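4. Setting out the artificial produce

1. Wipe the tabletop with a damp cloth and let it dry.
2. Place the pieces in one row down the middle of the white table – green fruit first, then the star fruit, then the bell pepper.
3. Lay the bell pepper on its side and leave a gap before it.

Note: The pen holder may stay at the far end of the table.
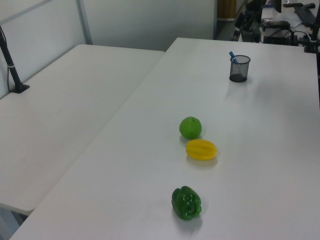 4. Return all pieces to the Larby box after use.

Caution: Artificial produce is not food. Keep it away from small children.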